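Início | Empresas | Trabalho | Tecnologia | Região | Contactos

Flandow muda rotina dos trabalhadores com garras de mão

24 de fevereiro de 2023

A Flandow, empresa que prepara dados de movimento para fabricantes de robôs, passou a organizar o trabalho da sua sala principal em turnos curtos, de 30 minutos cada um. A mudança foi comunicada esta semana aos trabalhadores e vale para todas as tarefas feitas com as garras de mão.

Até novembro, a maior parte do pessoal da sala fazia controlo de artigos devolvidos para a Pelwood, uma loja de móveis e acessórios. Abriam malas, verificavam fechos e fivelas, e arrumavam tudo outra vez. Uma parte dessa verificação será entregue a braços automáticos, e são as mesmas pessoas que agora mostram às máquinas como se pega em cada coisa.

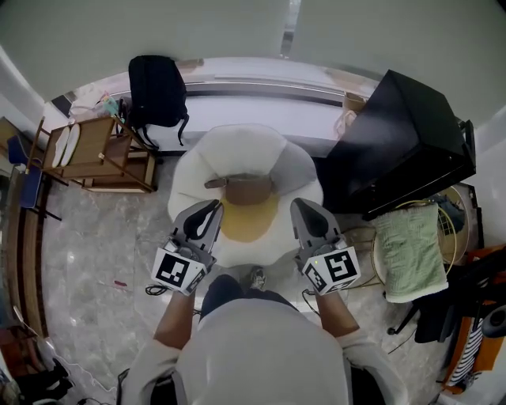 O trabalho é feito de pé e pede mais paciência do que força. Uma trabalhadora com vários anos na casa explicou que, no princípio, as mãos queriam ir depressa, como antes, e as gravações tinham de ser repetidas. "Agora penso em cada gesto antes de o fazer. No fim do dia estou cansada de outra maneira", disse.

Os artigos de couro são os que dão mais dificuldade. Uma mala mole muda de forma quando se levanta, e uma alça pode prender ou escorregar. Por isso a empresa decidiu gravar primeiro as malas e deixar as caixas para depois. O objetivo para esta fase é de 1521 gravações aceites; as primeiras 1000 já foram entregues.
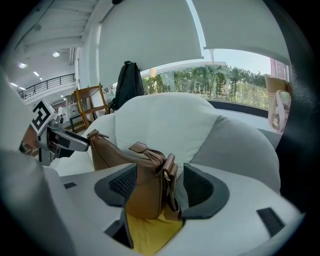

Mala de couro castanho com fecho metálico, vista de uma das garras de mão.

Nem todos receberam bem a novidade. Os representantes do pessoal pediram garantias por escrito de que os 13 postos da sala se mantêm depois de terminado o projeto. A direção respondeu que não prevê despedimentos, mas aceitou discutir o assunto numa reunião própria. Também ficou por decidir se as horas passadas com as garras contam para o subsídio de função técnica - um ponto que, segundo os trabalhadores, já devia estar resolvido.

Outra queixa é o peso nos pulsos. Com os turnos curtos, cada pessoa alterna entre gravar e rever as gravações dos colegas no computador, e a revisão passou a ser paga como tarefa separada.
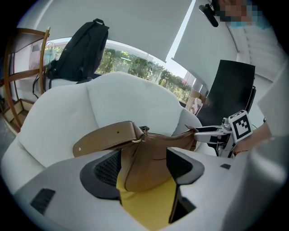

A revisão é, para alguns, a parte mais interessante. Quem conhece os artigos percebe logo quando uma pega foi mal escolhida, mesmo que a mala não tenha caído. A empresa começou a guardar estas observações num caderno comum, que segue para os técnicos junto com os ficheiros.

A formação interna continua no próximo mês e inclui duas tardes sobre postura e pausas. A Pelwood não quis indicar a data em que os braços automáticos começam a funcionar no seu armazém.

Notícias relacionadas
- Fashola abre curso de manutenção para operadores de armazém
- Flukby testa horário reduzido na linha de embalagem
- Subsídio de função técnica: o que pedem os trabalhadores

Contactos | Todos os direitos reservados | Voltar ao topo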